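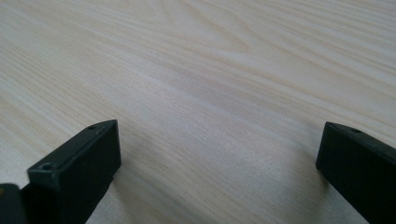 Start with the tabletop. Every furniture pitch I have sat through in the last few years has started with the chair, or with the motor that lifts the desk, and the top gets one line on page nine of the brochure. I want to spend most of my time on it. Look at how pale the grain is, and at how it runs in fine close lines with the one wide curve in it. People love this look. The Plandstead catalog calls its version "calming." I have asked them twice what that means and how they tested it, and I am still waiting.

(Pause. Let people look. Don't fill the silence.)

Ask the room: who picked the color of the desk you work at? Expect few hands. Ask who was told that a light top would make them feel better at work. Expect more.

What I was told, when the Lunddale office was being fitted out:
- a light top makes a room feel bigger
- a light top shows less dust
- people keep a light top tidier

The first I will give them. I have stood in the old room and in the new one, and the new one feels larger. I can't prove it was the desks. The walls were painted the same month.

The second is half true. Dust, yes. Coffee rings, pen marks and the gray smudge where a wrist rests all day, no. Tell the story about the blue marker. Keep it short this time.

The third is the one I don't believe, and it is the reason I agreed to give this talk.

NEXT SLIDE

We did a plain survey in December. 59 desks with the new tops, 51 with the old dark ones, same floor plan, same kind of work. At the end of the day we noted whether a desk had been cleared or left as it was. We saw no difference worth putting on a slide, so there is no slide. If somebody asks for the numbers, say the sheet is available and that it was one month in one building. Don't let anyone turn it into a finding. I would complain if Plandstead did that to me.

What did seem to matter was where the cables went and whether there was a drawer within reach. Those are boring answers. They also cost less than a new top.

(Water. Check the time. If past the halfway mark, skip the Tanner section.)

Tanner section: Tanner quoted us 257 for a top with a grommet hole and 300 for the same top with two. Read both prices out slowly. The sales sheet says the second hole "supports a flexible workflow." It is a hole. I asked Els Boersma to find out what was in the price besides the hole, and the reply was a link to the same sales sheet.

NEXT SLIDE

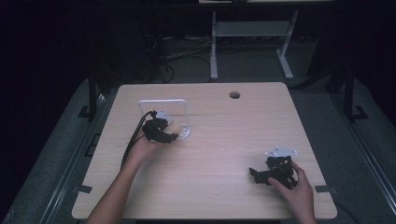

Mariama Annan read a draft of this talk and wrote back that I was being unfair to the grommet. Her view is that one hole near the far edge does most of what people need, so long as the cables reach it, and that the trouble starts when a desk gets turned around and the hole ends up by your stomach. She also said I should stop picking on Tanner, as Plandstead puts its holes in the same spot. I think she is right on the first point. On the second, both of them can answer for it.

So: a small round hole toward the back, a little off center. Rounded corners on the top. I like the rounded corners and will say so, so that I can't be accused of liking nothing. Hips and coat pockets do better with them. I would still want to see how the edge holds up after two winters before I ordered a floor of them.

Then the clips along the near edge. Small and dark, one toward each side. I mention them to anybody who is buying, whatever they end up being used for. People clip things to the front rim of a table all the time, and no brochure I have read says how thick the rim is. Ask for the thickness. Ask for a sample and put your own clip on it.

Floor: dark gray carpet under a pale table. Udaver sells that pairing as a set and charges for the matching. You can match gray to beige by yourself.

QUESTIONS I EXPECT

Mei-kuen Su will ask about real wood against printed grain. Answer: I can't always tell from where I sit, and I doubt the people selling it can either. Ask for it in writing.

Someone will ask what I would buy. Answer: the cheapest pale top with one hole, and a drawer.

Someone from a supplier will ask if I have seen their new range. Answer: send me the sheet with the rim thickness on it.

Leave the sample piece on the front table for people to handle. Get it back from Chun-hung Lam before leaving.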